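**Alten - the Gillon loan storyline, does the timeline hold?**

**kerbside_71** - September 13, 2021

Rewatched the Hughes garage episodes over the weekend. Gillon borrows 3,000 to cover the lease. In the May episodes the debt is given as 3,000 again, although two repayments have been shown on screen by then. Either interest has cancelled the payments exactly or the script editor lost track. The ledger in the Randby office scene doesn't help, as the page is never held long enough to read.

The order I have is: loan, first repayment, the break-in, second repayment, Gillon's confession at the Randby.
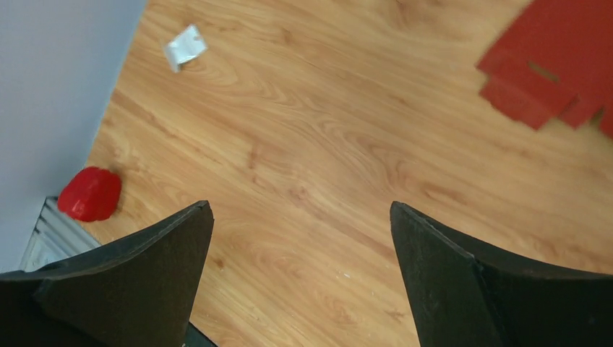

## Replies

**plinth**

Your order is wrong. The break-in comes before the first repayment. Gillon pays with the cash missing from the Hughes till, and the confession makes no sense otherwise.

**kerbside_71**

The confession mentions the till but not the repayment. The line is "I took it and I'd spent it by Friday". That could be anything.

**oxbow**

I agree with plinth on the order, but it doesn't fix the total. The lender says "same as it was" at the door. I took that as a threat: he has decided the payments don't count. Soap lenders do this all the time and the figure is never itemised.

**plinth**

That reading needs Gillon to accept it without a word, and Gillon argues with everyone. There are 5 episodes between that scene and the confession and the total isn't queried in any of them. I'd call it a continuity error. Alten has form - the Hughes lease was monthly when it was introduced and quarterly by the time it was due.
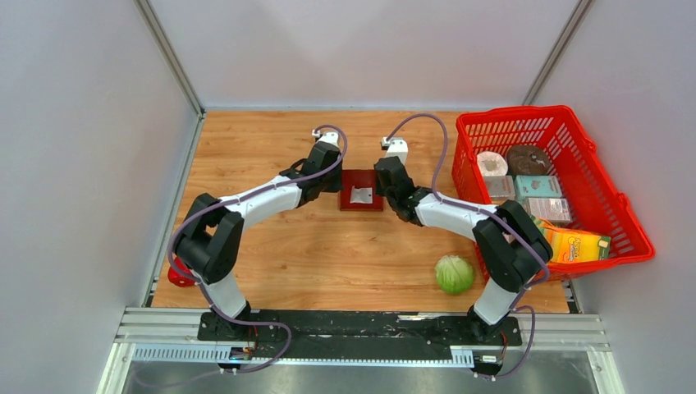 **tenterhook**

The lease was always quarterly. Monthly was the rent on the flat above, and the two get mixed up on here every time the garage is discussed. On the loan I'm with oxbow. The second repayment is handed over in an envelope and we never see it counted, so it may well have been short.

**kerbside_71**

Fair point on the envelope. I'll move the break-in to second place in my list and mark the total as disputed. I still want the ledger page if anyone has a clean recording of the Randby scene.

**oxbow**

Mine is off the repeat and the end of that scene is trimmed. Try the omnibus, it usually ran the office scenes in full.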